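Comunidad de Ayuda Hasex
Inicio > Hogar y equipamiento > Reparaciones y garantías

Reposición de un mango suelto en un utensilio fuera de catálogo: ¿corresponde reclamar al fabricante o al establecimiento?

Publicado por: Usuaria_Holer
Estado: con respuestas

Estimados miembros de la comunidad:

Me dirijo a ustedes para solicitar orientación sobre la reclamación de una pieza de repuesto. Adquirí en abril, en el establecimiento Holer, un juego de utensilios de la marca Etach por un importe de 76 euros. El mango de uno de ellos se ha separado del cuerpo metálico durante un uso ordinario. El establecimiento me indica que el modelo ha sido retirado del catálogo y que debo dirigirme directamente al fabricante; el fabricante, por su parte, me remite al establecimiento. Conservo el justificante de compra, aunque no el embalaje original.

Desearía saber ante quién procede presentar la reclamación y si la falta de embalaje puede invalidarla. Agradecería, asimismo, que se me indicara si resulta aceptable una reparación por cuenta propia mientras se tramita el expediente.

Respuestas

Zeng_Consultas
Colaborador de la sección

Estimada usuaria:

La reclamación por falta de conformidad se dirige, con carácter general, al vendedor, por ser este la parte con la que se celebró el contrato. La retirada de un artículo del catálogo no extingue dicha responsabilidad. Si la reparación no fuera posible, el establecimiento deberá estudiar otras medidas, entre ellas la sustitución por un artículo equivalente o la devolución del importe. La garantía comercial del fabricante, cuando existe, es adicional y se rige por sus propias condiciones. 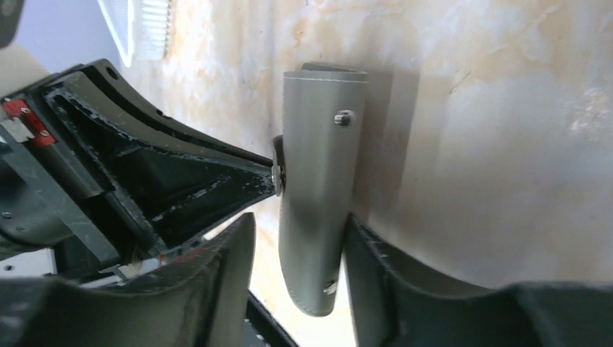

En cuanto a la documentación, se recomienda presentar un escrito breve, acompañado de copia del justificante de compra y de una relación ordenada de las comunicaciones mantenidas con ambas empresas. Resulta conveniente adjuntar, además, una fotografía de la pieza sobre una superficie clara y despejada, tomada a corta distancia, de modo que se distingan los detalles pequeños, como un orificio de borde metálico junto al extremo superior de un mango. El escrito debe expresar con claridad qué se solicita. La ausencia del embalaje no suele constituir motivo suficiente de rechazo si la compra puede acreditarse por otros medios.

Le sugiero que entregue la reclamación por duplicado y que solicite el sello de entrada en su ejemplar.

Atentamente.

Vecino_56
Miembro

Yo no perdería el tiempo. Péguelo con un adhesivo de dos componentes y asunto resuelto. A mí me funcionó con una sartén.

Administración_Hasex
Moderación

Con respecto a la respuesta anterior, se advierte que cualquier reparación efectuada por cuenta propia antes de la resolución del expediente puede dificultar la comprobación del defecto. Se aconseja conservar la pieza en su estado actual y abstenerse de utilizar el utensilio.

Si el establecimiento no contestara o rechazara la solicitud, la interesada podrá acudir a la oficina de consumo de su municipio, donde se le informará sobre la mediación y el arbitraje. Las consultas relativas a otros artículos deberán formularse en un hilo independiente.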